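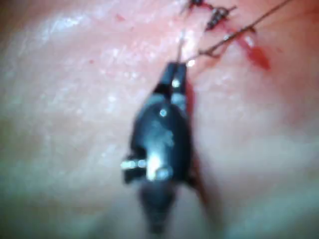

Leilani Begay wrote to ask whether her new Sivmont bread machine really needs an empty first run, and yes, please do give it one – it only takes a little while.

4. First run
4.1 Wipe the pan with a damp cloth and let it dry.
4.2 Pour in 200 ml of water, close the lid and choose Bake.
4.3 After 40 minutes press Stop, then leave the lid up until the pan is cool.

Note: A faint warm smell is quite normal the first time.

Caution: Keep the cord well away from the steam vent.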